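Kukholm tabletop set: README and house rules

Version 2, last edited 2018-10-19

Hi, and thanks for grabbing the data! I look after the Kukholm set, and this file is mostly the rules we work by, with the file notes tucked in at the end. If you only want the file notes, scroll down, but please come back for the rules before you add anything of your own.

The set has 1,315 episodes, all recorded on one table with toy kitchen things. The task lists came out of the Tredico project (we borrowed their wording and then argued over it for most of September), and the arm control code is Urkinier with a few patches of mine.

Rules for the table

Keep hands off the table while the arm is live. I know the strawberry has rolled into a silly spot. Stop the arm, move the strawberry, start again.

Pick props up by what the task sheet calls them. If the sheet says "pot" and you meant the colander, fix the sheet first and record second.

Don't tidy between episodes unless the reset list tells you to. A banana lying at an odd angle is good data, and I'd like more of it — really, leave it alone.

Look at where the gripper cables run before every session. A loop that can catch on a bottle will catch on a bottle sooner or later, and then I get to write the incident note.
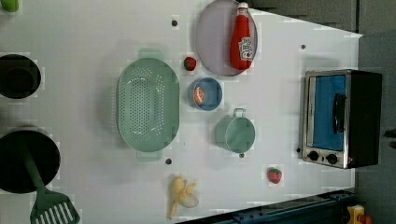
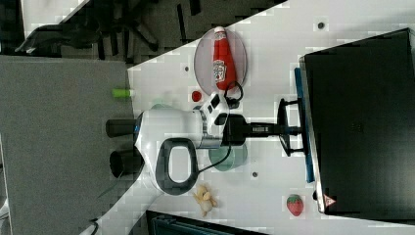 Speed stays at the low setting for anyone with fewer than 6 sessions behind them. After that you can ask me and I'll probably say yes.

Failed grasps stay in! Mark them "fail" and move on. I went back and forth on this, and the old Hájek checklist said to delete them, but we lost 400 episodes that way and I still miss them.

File notes

One folder per episode, with video, joint log and a text file holding the task sentence. Times are in seconds from the start of the episode. Labels are lower case, and some early ones have typos I haven't got to yet. If you fix any, send me the list of folders you changed.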